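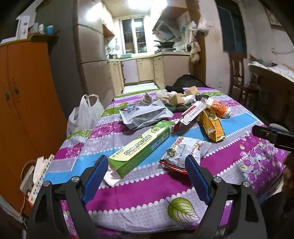
The rent is the part she would like people in Naltville to ask about first. According to the owner of the Masri, a 12-table dining room on the east side of town, most visitors want to know about the lamb, and very few want to know why the place closes at three in the afternoon.

"We do breakfast and lunch because that's what the lease lets us afford," she said. "Dinner means a second crew. I did the math two winters ago and I did it again in March, and it came out the same."

She took over the lease from a cousin, who had run a sandwich counter in the same space. The kitchen came with one good oven and a walk-in cooler that had to be replaced. The cooler cost 4000 dollars, paid over a year.

On a busy day the room serves 284 plates. A slow one is closer to half that. She buys bread from Radance, a bakery two blocks over, and makes everything else in the building, including the yogurt.

"The yogurt was a mistake at first," she said. "We made too much and gave it away. Then people came back and wanted to pay for it, so now it's on the menu in a small bowl."

Her rent went up by 400 dollars a month last year, when the building was sold. She raised the price of the lunch plate by a dollar and left coffee alone. A few regulars complained about the plate. One of them still comes in four times a week and orders it.

She has been asked to open a second room in Sedden, where some 700 apartments are going up near the rail stop. She visited the site and didn't like the loading door, which opens onto a one-way street.

"Deliveries come at five in the morning," she said. "If the truck can't stop, I don't have lunch."

She told the developer she would look again once the street plan is final. The Masri opens at six, and the lamb is usually gone by one.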